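Workshop notebook, October 2022
Rinse aid trial, Skalano against plain water
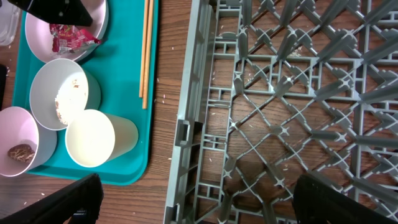

Teal tray, bowl and chopsticks, grey rack alongside.

Third attempt at settling whether Skalano does anything at all. The sales sheet says it makes water "sheet off" crockery and leaves no marks. I have my doubts. The Kama stuff we tried in January had the same line on its label, and all we got from it was a smell of pears.

Set-up as before. Same glazed side plates from the Abou Jaoude order, the seconds with the slightly dull glaze, because dull glaze shows drying marks worse than a good one does. 90 plates in each batch, washed by hand in the same sink, then dipped. Batch A in tap water, batch B in tap water with Skalano at the dose on the bottle. 20 seconds in the dip, then stood on edge and left alone. No wiping. Last time someone wiped batch B with a tea towel and the whole lot had to be thrown out of the results. If you are reading this and holding a tea towel, put it down.

Water here is hard. The meter gave 219 this morning, which is high even for us. The kettle agrees.

Looked at both batches under the strip light once dry. B is better on the flat of the plate, I will grant it that. Fewer round spots, and the ones left are smaller. But along the foot ring, where the water collects, I could not tell A from B, and I had the labels face down and shuffled when I tried. The foot ring is where customers complain. A product that improves the part that already looked fine is not much use to me.

Also noted a faint bloom on a few of the B plates, bluish, only at a low angle. Could be overdosing. Could be the glaze. Went over one with vinegar and the bloom stayed put, so it isn't lime. Put it to one side with a sticker on the back.

Things that bother me about the method:

The rack slots hold the plates nearly upright, and at home most people lean them any old way. We may be flattering both batches.

Dip water was not changed between plates. By the end of A it was probably picking up washing-up liquid from poor rinsing, which would act a bit like a rinse aid all by itself. I would have expected A to improve towards the end of the run. Did not keep the plates in order, so can't check. Annoying. Number them in pencil next time.

I knew which dip was which while I was doing it, and may well have lifted the B plates out more slowly. Someone else should do the dipping.

Cost: still waiting on Codatden for a bulk price. Their first email quoted for the wrong bottle size and the second was mostly about a loyalty scheme.

For now I would not change the packing room routine. Next run to be 2 dips per plate, the second one clean water, and half dose for the Skalano. If the foot rings still look the same I am going back to the old plan of drying them upside down in front of the fan.

Stickered plate is on the shelf over the kiln log. Please don't eat off it.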